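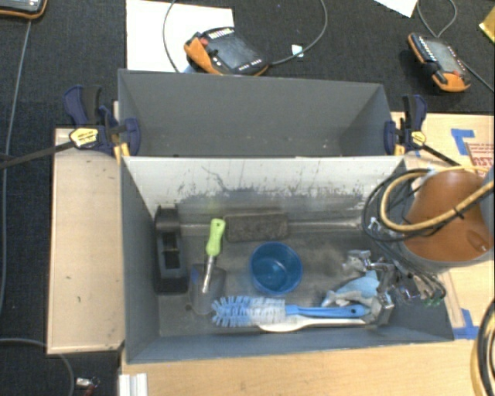

Asked whether it is still worth writing a blog about street furniture after all this time, the author of the Clunport Kerb Diary said the question ought to go to the sofas, and then talked for most of an hour without stopping for breath.

The blog began with an armchair by the canal towpath, spotted on a morning ride to work. "It was facing the water, and it looked so comfortable there," the author says. "I went past again at six in the evening and it had been joined by a footstool. After that I was hooked!"

The first plan was one find a day for a leap year, all 366 of them, and the author managed it with a few frantic late rides in February. "February is dreadful. People don't move house, and anything left out gets rained on. I rode all the way to Wunisine one night for a bedside table, and it was a good one too — little brass handles, one drawer missing."

There are now 900 entries, sorted by street and by type. Sofas have their own section, and so do mattresses, although those get far fewer readers. The longest-running entry is a green two-seater on Khosravi Street, which stayed put for 24 days and moved three doors down in that time. "Someone put a cushion on it in the second week. I'd love to know who."

I wondered about the rules. The author doesn't move anything, doesn't take anything home (with one exception, a piano stool, "and I'd do it again") and won't post a house number. If a piece is blocking the pavement, it gets reported to the council before it gets a write-up.

Readers send in their own finds, as many as 50 in a good month, and they come with wonderful notes. One wrote from Trurnadis about a wardrobe standing at a bus stop, doors open, with a coat still hanging in it. "I cycled out the next day and it had gone, coat and all. I was gutted."

Next on the list is a map of the best routes, starting with the student streets at the end of the summer term. "You get whole living rooms out there — lamps, rugs, everything. Bring a flask and go before eight, the vans come early."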